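Foro interno de personal – Operaciones – Puesto automatizado de clasificación
Hilo abierto el domingo, 21 de enero de 2024

Yuxi Qiu (coordinación)
Estimados compañeros: se abre este hilo para recoger observaciones sobre el puesto automatizado de objetos extraviados de Nyanda. Desde septiembre se han tramitado en él 755 artículos, de los cuales 267 requirieron intervención manual. Ruego que las aportaciones se limiten a la organización del trabajo.

Lingyun Lü
Agradezco la apertura del hilo. En mi turno hemos pasado de clasificar a supervisar, y la descripción del puesto sigue siendo la anterior. Solicito que se actualice antes de la próxima revisión salarial.

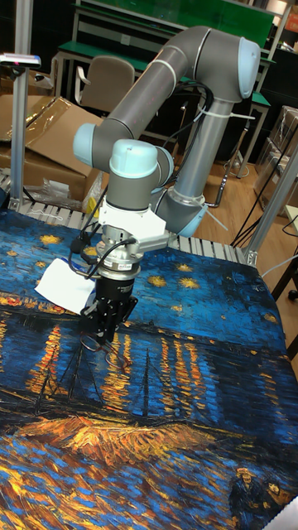
Brazo del puesto sobre la mesa, con unas gafas bajo la pinza y un papel arrugado al lado.

hongjun_tan
Discrepo en parte de la compañera Lü. Supervisar no equivale a estar sentado: las gafas de montura fina siguen exigiendo atención, y más sobre un tapete estampado. Propongo sustituirlo por uno liso.

Yutong Cui
El tapete se eligió para las pruebas con fondos complejos y figura en el acuerdo con Toltier. No procede retirarlo sin consulta previa.

hongjun_tan
Entonces que conste en el cómputo de incidencias. Hoy se atribuyen al operador.

Xinyi Fang
Apoyo lo anterior. Añado que la formación impartida fue de 2 horas, insuficiente a mi juicio para quien debe decidir cuándo detener el brazo.

Yuxi Qiu
Tomo nota de las tres cuestiones – descripción del puesto, cómputo y formación – y las trasladaré a la dirección. La del tapete queda pendiente de Toltier.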